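The Allowance

The allowance was 28 kilos per person, hold baggage, measured at the depot and not at the door. Hekon sent the figure twice, once in the contract and once on a separate sheet with a drawing of a suitcase. The longest side of the case was not to exceed 700 millimetres. Wheels counted towards the length. Handles did not, provided they folded flat.

My sister's case measured 705.

I reported this to her in the morning, with the tape still held against it. She asked whether five millimetres would be noticed. I said that the depot used a steel frame, that the case either dropped through the frame or stayed on top of it, and that the wheels could be taken off with a hexagonal key. She said she needed the wheels. There is a long ramp at Harkuvar, between the ferry and the workers' housing, and she had been told it was cobbled.

We left the matter of the wheels and began on the clothes.

The method was mine. Everything came out of the wardrobe and went on to the bed. Nothing went into the case directly from a hanger. Each item was then handled once and placed in one of the following positions: the window side for things that would travel, the wall side for things that would stay, the middle for anything under discussion. Items in the middle were to be folded while they were discussed, so that the time was not lost. I had used the same method when our parents' house was cleared and it had worked, in the sense that the house was cleared.

She altered the method within a quarter of an hour. Denim went on both sides. A pair of jeans was folded and put by the wall, which meant that it was staying, and was later described as being there only because it was flat. I asked for a ruling. She said that it was travelling, but that it did not like the other pile.

Knitwear presents the usual difficulty. It weighs little for its volume and then, compressed, it weighs what it weighs. A chunky jumper will occupy a third of a case of this size. The practice at Kadrić, where I worked in the returns hall for six winters, was to fold the sleeves behind the body, halve it from the hem and lay it in last, under the strap. I explained this. She has always rolled. Rolling is suited to vests.

I should record that she did not ask me to come. I had arrived with the tape, the luggage scale and a roll of labels, and she had let me in.

By noon the middle of the bed had become the largest category. It held mainly black things. She owned a good deal of black and could tell the pieces apart by touch, which I could not. I would fold one and set it down square, and she would pick it up, say what it was, and put it down again not square. She worked bent over with her hair in her face. I asked twice if she had considered the climate figures for Harkuvar, which I had printed. The mean in November is low enough that cotton has little purpose. She said she had seen them.

The cover on the bed was the white one with red flowers. It had been our mother's choice and it was not travelling. It had never been put forward for discussion. I noticed that when a space was cleared she left it clear for a moment before putting the next thing there. 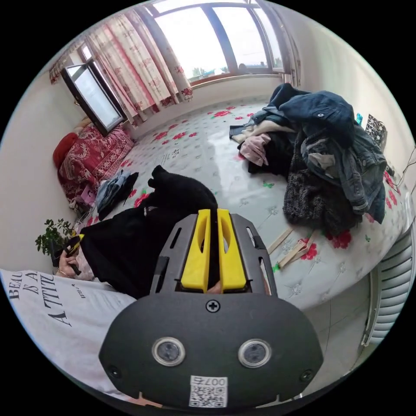
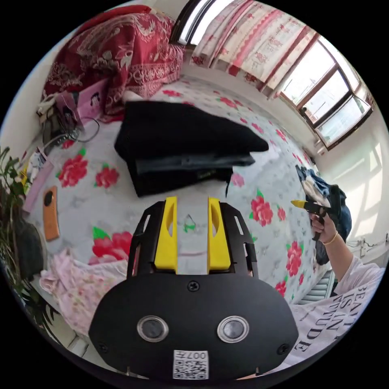
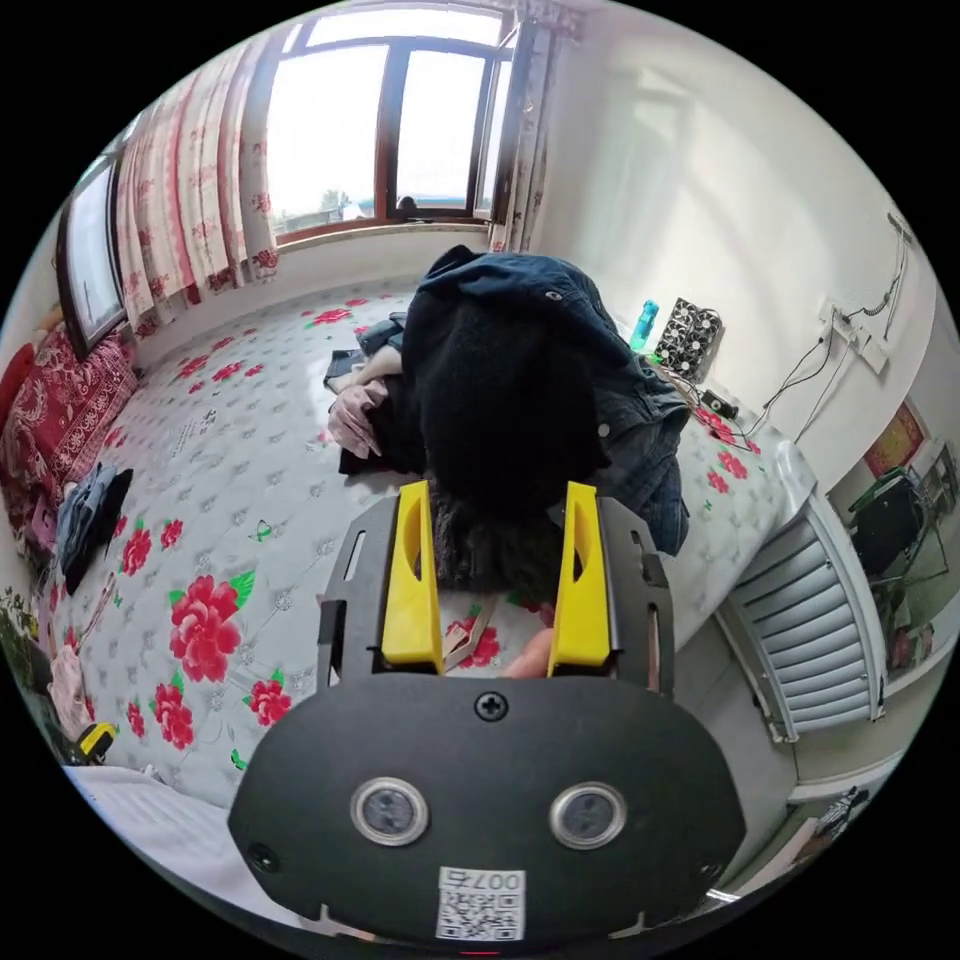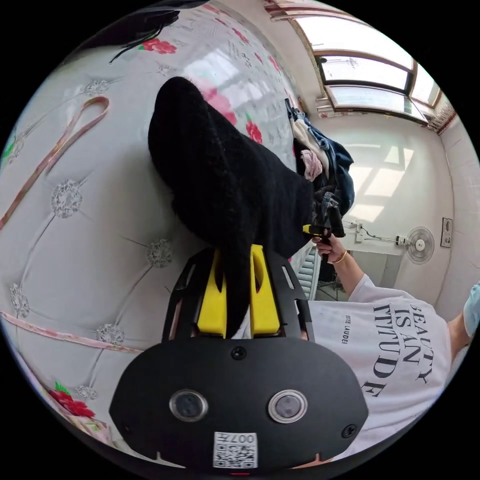 The first weighing gave 31.4. I hung the case from the scale, waited for the digits to settle and read the result aloud. She asked what 3.4 kilos was in practical terms. I said that it was one heavy coat and a pair of boots, or all the knitwear, or the books. She took out the books. There were more of them than I had allowed for, and the second weighing gave 26.9.

That left 1.1 kilos in hand. In my view a margin of that size should be kept. Scales of this type drift, and the depot at Javby makes no adjustment in the passenger's favour. She agreed that it was a sensible margin and went to make tea.

While she was out of the room I took the wheels off. There were four bolts to each, of the ordinary kind. I put the wheels and the bolts in a freezer bag with the key and placed the bag in the outer pocket, so that she could fit them again on the far side, before the ramp. I measured the case. It was well within the limit. I then weighed the wheels inside it, as they would travel, and the reading did not change, as it should not.

There was still the margin.

The cover, folded in the way used at Kadrić, edges to the centre and then in thirds, came to 1.3 kilos. I weighed it by itself, holding it in a carrier bag. I took out one pair of jeans from the window side, a pair which I believed to have been under discussion, and weighed again. The case closed without kneeling on it. The final reading was 27.6.

She came back with the tea and looked at the mattress. She looked at it for some time. Then she asked where I had put the jeans, and I said they were on the chair, and she said that was fine, they were only ever flat.

The Hekon van came at 19 minutes past four. The driver had a frame of his own. The case dropped through it and he wrote something on his sheet.

Comments (4)

tarnside: Read this twice. I roll everything and feel quite got at.

M. from the coast: The sums. 26.9 plus 1.3 is 28.2, so he had to lose the jeans or it wouldn't pass. I like that the narrator doesn't spell it out. Or she, I realise it never says.

oldparcelhand: Four bolts per wheel is right for hard cases. Soft ones are usually riveted and you'd never get them off with a hex key. Otherwise no complaints.

tarnside: Replying to M., I had assumed a brother the whole way through and now I can't find why.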